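How to Write a Short Bio for a Local TV Anchor (or Anybody Who Talks on Air)

I write bios for people who work in front of a camera or a microphone. Morning show hosts, weather folks, the person who reads the school closings at 5 a.m. in a very small town. I didn't plan on it. I was the one in the newsroom who could spell, and one day the news director at a little station in Tultley dropped a stack of old bios on my desk and asked me to make them sound like people. There were 12 of them. Nine began with the words "is an award-winning journalist," and I'm still not sure what two of the awards were.

So this is how I do it now, start to finish. It works for a station website, a speaker program, a charity gala booklet, or the little box next to a guest column. I'm going to assume you're writing about somebody else, but most of it holds if you're stuck writing your own (I'm sorry, it's awful, have a snack first).

What you need before you start

A phone call with the person, a list of the places they've worked, and the word count from whoever is going to print the thing. Get the word count in writing! I once wrote a lovely page and a half for a program that had room for 60 words, and I had to cut it in a parking lot on my phone.

You'll also want their old bio, but don't read it until after the call. If you read it first you'll ask the questions it already answers, and you'll end up with the same bio in a different shirt.
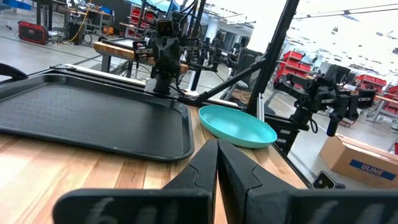
Vol. 2, No. 12

Step 1. Make the call

Twenty minutes is plenty. TV people are good talkers and they're used to filling time, so you'll get a lot. I record it (ask first) and I take notes too, mostly so I can mark the spots where they laughed or slowed down. Those are usually the good parts.

My questions, more or less in this order:

What was your first job in news, and what did you do all day?
What time does your alarm go off?
Which story do people still bring up at the grocery store?
Did you ever work under another name?
What do you do on a day off that has nothing to do with work?
Is there anything you don't want in here?

That fourth one matters more than you'd think. Lots of on-air people change names, for marriage or because a news director in their first market thought the real one was too long. If viewers in another city knew them as someone else, you want that in the bio so those people can find them. If they'd like it left alone, leave it alone.

The last question is the one I used to skip. I had an anchor whose kids' names had been sitting on the station site for years, and she hated it, and she'd never said so because no one asked. Now I ask every time.

Step 2. Sort your notes

I type everything up and put each fact in one of two piles. The first pile is what a viewer needs: current job, which newscast, how long they've been at it, where they were before. The second pile is everything that makes you like them. The weird first job, the garden, the choir, the dog with the bad hip.

You want most of the first pile and only a little of the second. Two details is good. Three if they're short. After that it starts to read like a dating profile, and the boss will send it back.

If you find yourself with nothing in the second pile, call them back and ask about their worst live shot. Everybody has one, and everybody tells it well.

Step 3. Write the first sentence last

I know, everyone says this. But I spent years grinding away at an opening line while the rest of the page sat there blank, and I got so much faster once I quit. Start with the dull middle - where they worked and when - and get it down flat. "She spent four years as a weekend reporter in Hollard before moving to the morning desk." Fine. Nobody's going to frame it, but it's clear and it's true.

Then do the current job. Then the personal bit. By the time you go back up top you know what you're introducing, and you can usually steal a line from the middle and move it up.

For the opener itself, I like the name, the job, and one thing that tells you what they're like to watch. Try to skip "needs no introduction," because you're writing the introduction. I'd skip "passionate" too. I have a search set up that hunts for it, and it still sneaks in. 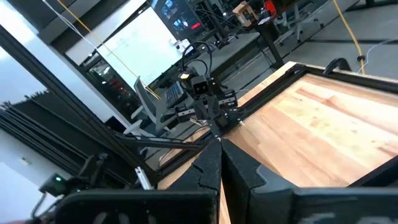
Step 4. Get the awards under control

Awards are where bios go to get long. People are proud of them and they should be, but a list of 11 plaques puts readers right to sleep. Pick the biggest one or the most recent one, name it properly, and say what it was for. "Won a regional award for her reporting on the bridge closure" tells me something. "Multiple award-winning" doesn't tell me much at all.

Please check the official name and the year on the organization's own website. People misremember, and I've had a reporter swear up and down she won when she'd been a finalist. She wasn't fibbing, it had just been a long time. If it was shared with a team, say so. The photographer and the producer will notice if you don't.

Step 5. Check the dates against each other

Boring, and it has saved me more than anything else on this page. Write the jobs in order on a scrap of paper with the years next to them. If somebody left one station in March and started the next one the March before, something's off. Add up the years too. If the bio says "two decades in television" and the dates add up to 16, fix one of them.

While you're at it, check whether the stations still go by the same call letters. They get bought and sold and renamed all the time. I usually write the name as it was when the person worked there.

Step 6. Read it out loud

Your subject reads out loud for a living, so they're going to do it the second you send it. Do it first. You'll hear the sentence that runs out of air, and you'll hear where you used "community" three times in one paragraph. Chances are an emcee will read this thing at a podium someday, probably without having looked at it beforehand, so if there's a tricky last name or town, put how to say it in parentheses on the emcee's copy.

Step 7. Make three lengths

Do this right away while it's all fresh. I make a long one at 200 words, a medium one at half that, and a single sentence. The long one goes on the station website. The medium one goes in programs. The one-liner gets used constantly, for podcast guests and panel lists and the bottom of articles.

Don't make the short ones by chopping the end off the long one. You'll lose the personal detail every time, as it tends to live at the bottom. Go back to your two piles and pick again.

Here's a medium-ish one I wrote for my own sample folder, for a pretend anchor on a pretend station:

"Weeknights at six, she's the steady voice on Channel 12. She came to Tultley after four years of weekend reporting in Hollard, where she covered the county beat and one very long flood season. Viewers still stop her to talk about her series on the old Omico plant. She grew up on a farm, sings alto, and goes to bed by nine on her nights off."

Not fancy! But you'd know her if you ran into her.

Step 8. Send it for approval, once

Send the draft to the person and to whoever signs off at the station, in the same email, with a day you need it back. If you send them one after the other you'll go around forever. Ask for corrections of fact first and changes of taste second. Most people fix a date, take out one adjective, and say thanks.

Some will rewrite the whole thing in their own words and add all the awards back. It's their name on it, so I make my case one time and then I let it go.

A few odds and ends

Stick with third person unless the site does something else. Use the first name after the opening if the station is chatty, the last name if it's more buttoned-up, and check what the other bios on the page do.

Oh, and put a reminder on your calendar to update it. I do mine once a year. The oldest bio I ever found on a live site listed a "brand new" show that had been off the air so long the studio was a carpet store. Mine for the folks in Tultley come up every fall, and I've already got a note that the weather guy finally finished his boat.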